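Home Visit Collections Learning Journal Contact

Search the journal Enter keyword Go

Reading time: 7 minutes

The Tea Table at Hartley: A Conversation with Barbara Pawlak

Barbara Pawlak has led the tea programme at Hartley since the study room opened to the public. Her sessions take place on the first floor, at a plain white table, and are limited to a small number of participants. The Journal met her there in November, shortly before the afternoon group was due to arrive.

Ms Pawlak came to tea by way of ceramics. She trained at the Fokberg pottery and spent her first years there throwing lids. "A lid teaches you patience," she said. "I was asked to make 100 of them before anyone would let me near a spout. I believe 98 went back into the clay bin."

The programme relies on unglazed clay pots and simple white cups. Asked why the room does not use the decorated services held in the Jaltitz bequest, Ms Pawlak replied that those pieces are kept for display and are seldom handled. "People hold their breath when they pick up something with gilding on it. I would like them to pour as they do at home."

She is particular about the care of unglazed ware. Washing-up liquid is not permitted in the study room, and pots are rinsed in hot water and left to dry with the lid off. "The clay takes in whatever you give it. If you give it soap, you will be drinking soap until the spring."

Participants are also asked to look closely at the lid before they pour. The small hole beside the knob lets air into the pot as the tea leaves it. "Put a fingertip over the hole and the flow will slow or stop. Visitors of all ages enjoy that part, and I have seen grown men do it 20 times."

The clay teapot and white cups on the study room table.

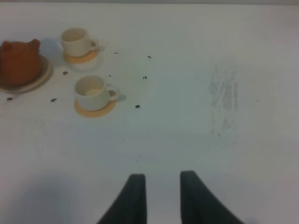
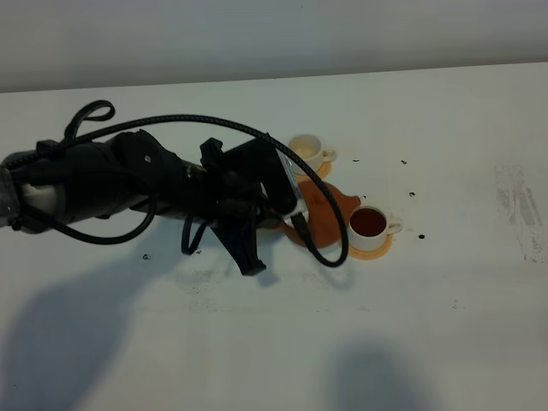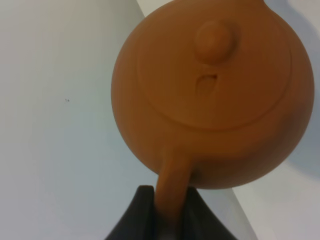
On the laying of the table, Ms Pawlak follows few fixed rules. She prefers a plate beneath the pot, which catches drips and protects the surface, and she likes the cups to stand close by so that no one has to reach across a neighbour. She does not use a cloth. "A cloth hides the spills, and I want people to see where the tea went."

The next stage of the programme will be held jointly with the Prernen workshop, where seven places have been set aside for those who wish to make a pot of their own. Participants will work from local clay and return to Hartley for the first pouring. Ms Pawlak expects some of the spouts to drip. "Mine did for years," she said. "We shall have plenty of plates."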